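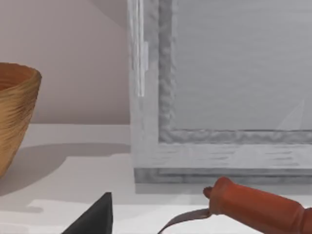 Figure 1. Bowl, white countertop and beige wall (computer rendering).

Prunura Inking Records
Data card

Summary
Prunura is a catalog of 841 entries describing original comic art pages produced for small-press graphic novels. Each entry records the drawing medium, the paper or board, the state of the page and the form in which it was first printed. The catalog is maintained by Siltau and is intended for librarians, students of comics and publishers preparing reprints.

Contents
The release consists of two files. The first holds the entries, one per line, with 13 fields each. The second lists the terms allowed in the medium and support fields – for example, India ink, gouache, Bristol board. Scans of the pages are not included, as the rights remain with the artists.

Collection
Entries were prepared by Hala Qudah and Dalal Kassab from forms completed by the artists or their estates. Ikhsan Pattinasarany reviewed the medium field. Where a form left the medium blank, the field reads "unstated" and no guess was made.

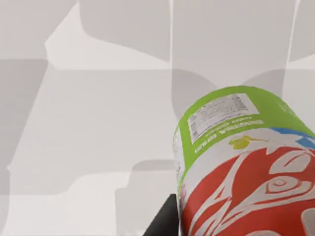 Are colored pages listed separately from the ink originals?
Each physical sheet has its own entry. A page colored by hand on the inked sheet appears once, while a watercolor version painted on a second sheet appears as a separate entry with a reference to the first.

Known limits
Black-and-white work is more fully covered than painted work. Page sizes were reported by the artists and have not been checked against the originals. Sale prices and pledge amounts are outside the scope of the catalog.

Corrections
Corrections should be sent to Joelle Kanaan at Siltau, quoting the entry number. Accepted changes are published each August.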